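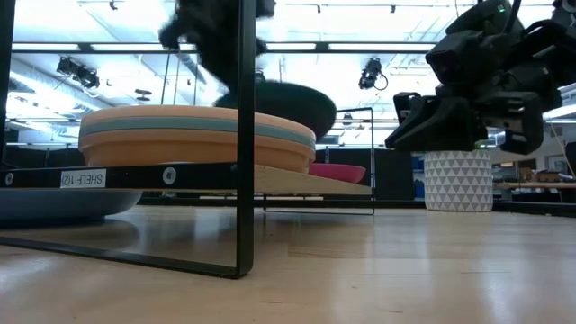

Open afternoon at Werkemora

May 2021
By Gisela Kettler
14 comments | 32 shares

I'd been promising to get myself over to Werkemora for months, and when Indine finally opened the doors for an afternoon I was first in the queue (well, second, there was a man with a bicycle). If you've not been, it's the long building past the garden centre, the one with the terrible car park. I went round the one-way bit twice before I found a space.

Indine have been working there on Saber, their tidying-up project, and this was the first time they'd let the likes of us in to watch. We went through in small groups, masks on and windows open, so do take a jumper if you go to the next one. I spent most of my visit wishing I'd kept my coat.

I think I'd expected something like a car factory, all cages and sparks. What they have is much more like somebody's back room halfway through a clear-out. There are black metal shelves with wooden boards, a pile of round plastic bowls in peachy orange and pale blue, a pink one next door, and a white planter with grey triangles on it sitting on the floor with the gripper hanging over it. I very nearly bought that planter's twin last summer and I'm still cross that I didn't. The shelves are labelled too, in proper capitals, "SHELF 1(2)" and so on, and I came home wanting to do the same to my airing cupboard.

The gripper itself is smaller than I'd pictured, black all over with two angular fingers and a little green light up near the top. I asked if green meant it was happy. The young woman showing us round was very patient and said it meant it was switched on and ready, and that happy was a matter for the software people.

The demonstration was simple enough to follow. Somebody asks for a thing to be moved, and the arm goes and has a try. Our group got to choose, and naturally everybody shouted at once, so in the end we had a bowl moved from the shelf to the floor and then back again. The way down was lovely and smooth. Coming back it stopped short of the shelf, thought about it for what felt like an age, and had another go from a bit further to the left. There was a real cheer when the bowl went down! My neighbour clapped so hard she dropped her leaflet.

What I hadn't understood before is how much of the job is dull repetition. They've done 600 runs with the shelves since the start of spring, and the only difference between one and the next might be a bowl turned a little or a lamp switched off. Stacked bowls are a nuisance, apparently, as the rims sit so close together that it's hard to get hold of one and leave the rest behind. I have exactly the same trouble with mine at home – and I've got thumbs.

Someone asked about the lighting, as it's very bright in there with spotlights up on the ceiling, and whether the thing would manage in an ordinary gloomy kitchen. Not very well yet, was the answer, which I thought was fair of them. Another person wanted to know when it could do her ironing. No date on that, sadly.

Tea was in the side room afterwards and run by the Skiltudar people from upstairs, who also had a table with their own leaflets and a very good lemon cake. I did get a bit stuck there talking about bus timetables and missed the start of the questions for the second group, so if anything exciting was said then, please write in and tell the rest of us.

There's another open afternoon planned for July. Groups will be kept to 30 in total across the day, so names down early if you fancy it, and there are no steps if you use the side entrance. Children are welcome as long as they stay behind the yellow tape. I'm going again. I want to see if they've got any further with those bowls, and this time I'm parking by the garden centre and walking.

Related items
Skiltudar upstairs: what's on this summer
The Werkemora car park, again
Plant swap: what went and what's left
Your letters on the new bus times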